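Portes ouvertes chez Skinitz : on a zoomé pour vous

Le car pour Betley partait à huit heures, ce qui explique l'état des blogueurs à l'arrivée. Skinitz y développe Carley, une visionneuse web qui ouvre des panoramas énormes sans faire fondre le navigateur. Tiina Oksanen, notre guide, a prononcé le mot « fluide » 17 fois avant le café. Le café, lui, l'était aussi.
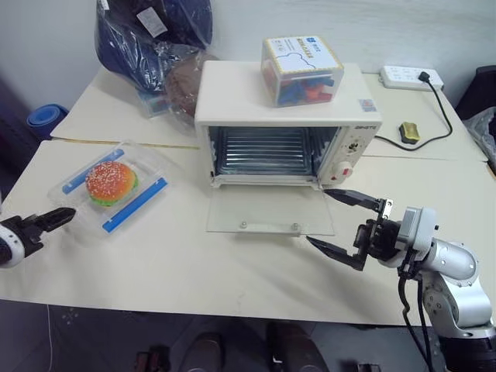
La démo

Anjana Debnath a chargé une carte ancienne découpée en 200 tuiles. On zoome à la molette, on glisse, et les rues deviennent nettes en 2 secondes. Sur le wifi des visiteurs, comptez le temps d'un biscuit. L'export vers WordPress existe déjà, l'appli mobile est promise pour décembre (sans préciser lequel).

J'ai demandé si l'on pourrait annoter les images. Réponse : « c'est dans Trujillo ». Trujillo est la version 3. J'avais d'abord cru à une délocalisation. 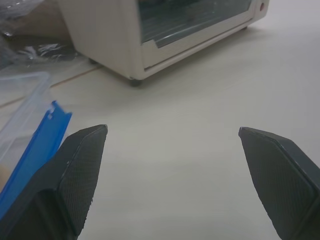
Classé dans : Visites, Outils web

Reparti avec un autocollant et un code bêta, que le site refuse depuis hier soir. J'ai écrit au support, qui m'a envoyé un très beau lien vers la page d'accueil.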